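How to Refinish a Worn Tabletop With White Paint

A tabletop takes more wear than almost any other painted surface in a house. Plates slide across it, cups sit on it, and elbows rub the same spots every day. Wall paint will not hold up. The method below uses a bonding primer, two coats of cabinet enamel and a clear topcoat. Plan on a long weekend for the work and another three weeks before the table gets hard use.

What you need

Sandpaper in 120, 220 and 320 grit
A sanding block or a small orbital sander
Degreasing cleaner and clean rags
Wood filler and a putty knife
Painter's tape, 1 inch wide
Bonding primer, one quart
White cabinet enamel in a matte finish, one quart
Water-based clear topcoat, matte
A 4-inch foam roller with spare covers
A 2-inch angled brush
Tack cloth

One quart of each is plenty for a table that seats six, with some left over for touch-ups.

Before you start

Check what the old finish is. Rub a hidden spot with a cotton ball dipped in denatured alcohol. If the finish gets sticky, it is probably shellac. If nothing happens, you likely have varnish or polyurethane. The primer sticks to all of them once they are sanded. If the table is old enough that it may have lead paint on it, use a test kit before sanding anything.

Work in a room between 60 and 80 degrees with the windows open. Damp basements slow everything down. I did my first table in a garage in Desville in February, and the enamel was still tacky four days later.

Step 1. Clean

Wipe the whole top with degreaser, then with a rag and plain water. Pay attention to the places where people sit. Let it dry for two hours.

Step 2. Fill

Press wood filler into dents and deep scratches. Leave it slightly higher than the surface, as it shrinks. Most fillers are ready to sand in an hour, but deep gouges need overnight and sometimes a second pass.

Step 3. Sand

Start with 120 grit and go with the grain. You are not trying to reach bare wood. Stop when the shine is gone and the filler is level. Go over it again with 220. Vacuum, then wipe with the tack cloth.

Step 4. Tape the edge

If you want to keep the edge in natural wood, tape it now. Run the tape right up to the top corner and press it down with the back of a spoon. Painting the edge too is faster, but a painted edge chips first, and the wood hides knocks from chair backs much better.

Step 5. Prime

Cut in along the outside with the brush, then roll the middle. Keep the coat thin. Stained oak and pine knots may bleed through as yellow or pink spots. If they do, add a second coat of primer. Let it dry as long as the can says, then sand lightly with 220 and wipe clean.

Step 6. Paint

Roll the enamel on in sections, always working back into the wet edge. Finish each section with long, light strokes in one direction. Do not go back over paint that has started to set. Wait overnight, sand lightly with 320, wipe, and put on the second coat.

Step 7. Topcoat

Stir the can slowly. Shaking it makes bubbles, and they will dry in the finish. Put on three thin coats, sanding with 320 between them but not after the last one. Pull the tape while the last coat is still a little soft. If the tape lifts any paint, score the line with a sharp knife and pull at a low angle.

Step 8. Let it cure

Dry and cured are different things. You can set light objects on the table after 24 hours. Keep placemats, hot dishes and anything with rubber feet off it for 21 days.

Common problems

Roller texture: the paint was too thick or the cover was worn out. Sand flat with 220 and repaint.

Yellowing: usually an oil-based clear coat over white. Use water-based only.

Shiny patches: the matte topcoat was not stirred enough, so the flattening agent stayed at the bottom of the can. Stir again and add one more coat.

Cleaning

Use a soft cloth and dish soap. Skip scouring pads, which polish a matte finish and leave marks you can't wipe off.

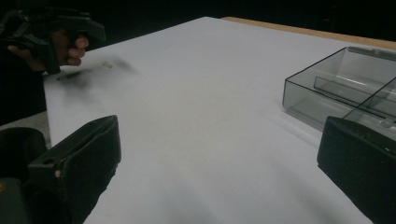
Matte white top with a light brown wooden edge.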